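We use cookies to remember your list settings. Accept | Manage

Filed under: Home & Kitchen > Packing & Gifts
2 min read

Re: [Drillcombe-swap] Drinks and fruit in one bag?

Henryk Ziółkowski wrote on Sun 1 March:
> I want to drop off a thank-you for the Uvach Street folks, drinks plus
> a bit of fruit. Last time I put it all in one paper bag and the bananas
> came out looking like they'd been in a fight. Any tricks?

Hi Henryk,

Oh, bananas! I've lost so many that way. I'm putting together nearly the same thing, so I can tell you what I do. Drinks get the cardboard carrier, always, even if there are only a couple of them. Fruit stays in a basket until the very end – mine is a teal mesh one with bananas, a carrot (don't ask, my niece likes them) and a dragon fruit. The gift bag is white paper with rope handles and says "Happy Every Day" in red, so it works for pretty much any occasion.

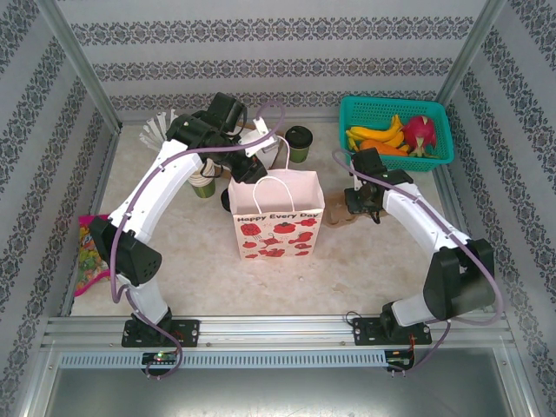
What goes in when

1. Carrier flat on the bottom, if your bag is wide enough. If it isn't, carry it separately.
2. Anything heavy and round next, dragon fruit included.
3. Snack bags down the sides as padding.
4. Bananas last, curved side up, handles left open.

I wouldn't go over 3 drinks in a paper bag, rope handles or no. Mine gave out on the Domański stairs in October and I was mopping up tea for ages.

I have spare bags if you want one – just holler.

Gervásio Cavalcanti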